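The Second Pressing

The band was called Larkik, and if you lived in Bumley in those years you either loved them or you had been asked to help carry their organ up the stairs of the Corn Rooms, and sometimes both. I was the bass player. I say that first because people always guess drums.

There were four of us, and we had one record. The singer had written most of it in her aunt's kitchen over a wet February, on a guitar with a split in the back that buzzed whenever she played a G, so that she got into the way of avoiding G altogether, and I have always thought that was why our songs sounded as if they were looking for somewhere to sit down. We recorded it in two weekends above a carpet shop. The man from Okow, which was a record label in the sense that he had a rubber stamp and a telephone, came to hear it played back and ate a whole packet of fig rolls without saying a word. Then he said he would press 3,000.

He did press them, too. We sold 1,162, and I know that because he wrote the number on a postcard and sent it to each of us, the same postcard four times over, with a donkey on the front.

After that we went the way bands go. The drummer had a baby, the organist had a better offer, and the singer and I had a falling-out over a song called "Amarasinghe" which I am still not quite able to tell you about sensibly. It was named after the grocer's on the corner of her aunt's road, where they let her have things on credit and once gave her a melon for nothing. I had wanted it fast. She had wanted it slow, with the bass left out. We played it once each way on the same night, at the Corn Rooms, to a crowd of perhaps half the usual, and afterwards she packed up her guitar and said goodnight to everybody one after another, and I was the last, and she shook my hand. Shook it, as if I had sold her a car.

I didn't see her for 30 years.

I kept the bass, of course, and I played it at weddings, and for a while in a country outfit with matching shirts, and then for a long time only in the back bedroom with the door shut. My wife used to say she could tell what sort of day I'd had from the landing. She never told me what she was listening for, and I never asked her — you don't like to, in case it stops working.

Then a young woman rang up. She had a small label of her own and had found our record in a box at a house clearance, and she wanted to put it out again, properly this time, with a booklet. She had already spoken to the others. Would I come to the old library at Bumley and go over the running order, and the sleeve, and was there by any chance anything left over that hadn't gone on the first time?

I said there might be a tape. I knew perfectly well there was a tape. It had been through three house moves in a biscuit tin, wrapped in one of my good vests.

So I took the bus over, with the tin on my knee, and got there far too early, as I do, and was shown up to a room on the first floor and told to make myself comfortable.

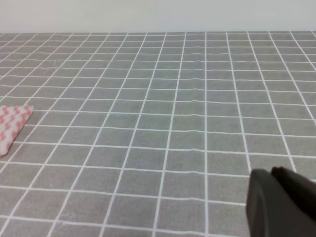
The table upstairs, with its grey top and white lines.

I put the tin down and looked at it. I could hear the lift going up and down, and every time it stopped I straightened my collar.

She came by the stairs. Her hair had gone white and she had it cut very short, and she was wearing a man's raincoat, and I would have known her across a railway station. She looked at me and then at the tin.

"Is that both of them?" she said.

"Fast on one side," I said, "slow on the other."

She sat down and undid her coat, and it took her a while, there being a lot of buttons. Then she told me that she had played it most years since, on her own, in one place and another, and that for the first few she had done it slow, as she'd always said it should go. But there was a place in the second verse where her foot would start up by itself, and in the end she'd given in and let it.

"How fast?" I said.

"Not as fast as you."

"No."

"But I've never found what to do underneath," she said. "There's a gap there. I just sort of hum."

The young woman from the label came in then with a tray of coffee and a machine to play the tape on, and asked us which version we would like to hear first. We both said the slow one.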